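The case against the case

I have been told, twice now and once by a man holding a label maker, that everything in a house should have its own container. I don't believe it. I've lived with the idea for long enough to have an opinion, and my opinion is that it sells containers.

The man with the label maker was Wilfredo Gatchalian, who is a good friend and keeps a very orderly garage. He swears by the Statonley method, a course you can take on a Sunday if you have a spare Sunday and a tolerance for the word "zones." You empty your cupboards, you assign every object a home, and you buy the homes. Statonley will help you buy them. The bins I was shown were made by Hulto, and the bill for a mid-sized kitchen and rec room came to 400 dollars before tax. For that kind of money I expect the coffee to make itself.

What the method never deals with is the counter. Cupboards photograph well because they have doors and shelves and somebody has decided what goes where. A counter is where things go when they are being used by people, and people don't use things in categories. Somebody has a coffee while somebody else deals cards. A kid is practising piano and leaves the metronome behind on the way to the fridge. 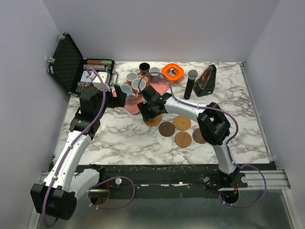
Poker chips, coffee cups, coasters, a microphone and a metronome. Assign your zones.

Look at which of those came with a home already. The chips did. A poker case is the most thoroughly organized object most families own, every chip lying on its side in its row, foam in the lid, latches, a handle so you can carry it to the cottage. By the logic of the course, it ought to be the best-behaved thing in the house. In my experience it takes up more room than anything near it, and once the lid is up you can't put anything behind it or on top of it. A shoebox would hold the same chips and nobody would be afraid to set a plate on it.

I put this to Witold Wieczorek, who runs our Thursday game and owns a very nice case, and he was offended for most of an evening. His argument is that the rows let you see at a glance if a chip is missing. Fine. I asked him how often he has glanced and found one missing, and what he did about it. He dealt the next hand.

Trays are the other article of faith. Put a tray under a group of objects, the advice goes, and the group becomes an arrangement. I've read this in magazines for my whole adult life. It works for two candles and a plant. Try it with mugs. 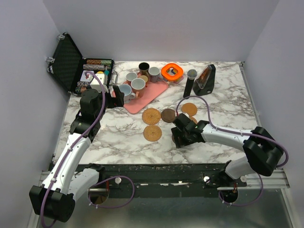

The trouble is that a tray has a fixed size and a household's supply of mugs does not. You start with a couple, a third turns up, and before long you have a crowd with handles knocking into each other and the one you want at the back. To get at it you reach over the others. At that point the tray is only a mat. It marks out where the mugs were supposed to be.

I'll grant that a tray is useful for carrying. That is what it was invented for, and I have no quarrel with anyone who carries one. My mother used hers to bring tea to the porch, and when the tea was finished the tray went back beside the stove, standing up, out of the way. It never lived on the counter pretending to be furniture.

Then there are the mugs themselves, which the Statonley people would like to match. They suggest keeping one per person plus two for company, all the same, so that they stack. I tried this for most of May with a plain white set from Navarro. They stacked beautifully. Every morning we stood there asking whose was whose, and by the end of the month the old ones had crept back out of the box in the basement, the ugly brown one first. 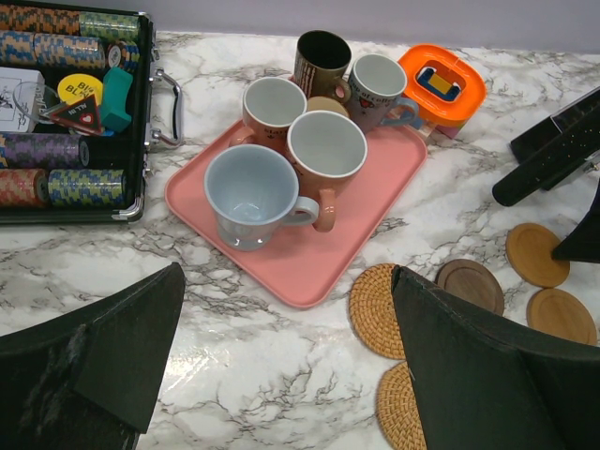
Five mugs, and you would never drink from the wrong one.

Mismatched mugs are a filing system. They just don't look like one, and so they get thrown out by people who have paid to be told what a filing system looks like. The same goes for coasters left scattered where the drinks are. A coaster in its holder is tidy and has never protected a table in its life.

Wilfredo says I am confusing laziness with a philosophy, and he may be right about some of it. I did keep one idea from his course, the one about putting a bin by the back door for mitts. It's a good bin. The rest of the Hulto order went back, and the woman at the returns desk asked if anything was wrong with it. I said no, it was all very well made, and she gave me the form.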